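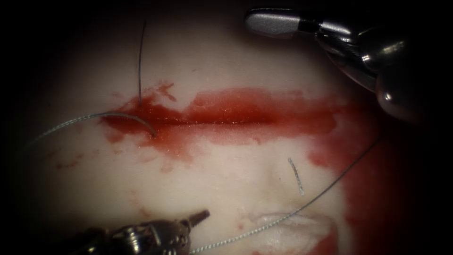 Robotics / Instruments & Control

Majumder's view, given before any of the test data had been opened, was that a gripper comparison which reports only success rate is worth very little, and that the force trace at the moment of closing is the number a buyer should ask for.

The comparison that followed took that seriously. Two jaw designs were put through the same suturing routine on the same type of arm, with the same controller settings. The Zinar jaw is short and stiff, with a machined face and very little play at the wrist. The Marier jaw is longer, with a finer tip and a softer drive cable. Both makers describe their product as suited to needle work. Neither publishes a figure for how far the tip moves under side load.

Each jaw was run for 1000 grasps, split between needle and thread. A grasp was counted as good if the jaw closed on the target at the first attempt and held it through a lift and a quarter turn. The Zinar was better on the needle. Its stiffness lets the controller assume that the tip is where the joint angles say it is, and a curved needle punishes any error in that assumption. The Marier was better on thread, where a little give in the drive stops the jaw from pushing the strand away as it closes.

Regrasping was the weak point for both. When the needle had rotated in the jaw, the planner had to work out the new angle from the camera view before handing over to the second arm, and a bright reflection on a polished jaw was enough to spoil the estimate. Lowering the light helped with the jaws but made dark thread harder to separate from shadow. A matt finish on the Marier tip reduced the problem but did not remove it.
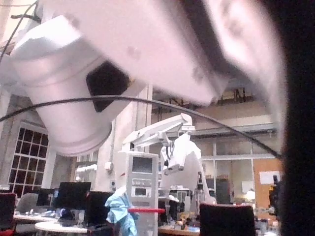
Control was handled by a Clitard unit, which closes its inner loop in hardware and leaves the outer loop to the host computer. Delay between the two was steady during the day and less so in the evening runs, when log files were being copied over the same network. Moving the copying to a separate line cured it. Of 2549 logged motions, only 5 were stopped by the force limit, all of them with the stiffer jaw.

Wrist cameras were tried as a second source of position. They are good at close range and give a view that a fixed camera loses whenever an arm moves across it. The price is calibration. A mount that shifts slightly in its clamp puts the whole estimate out, and the error looks very much like a fault in the arm. Checking the mount against a printed target at the start of every session is tedious but quicker than looking for the fault later.

The force traces did separate the two designs. With the Zinar jaw the peak comes early and is sharp. With the Marier it is lower and spread over a longer period, so a threshold tuned for one jaw is wrong for the other. Anyone changing jaws on an existing system should plan to retune the close command as well as the tool offset — the second is in both manuals, the first in neither.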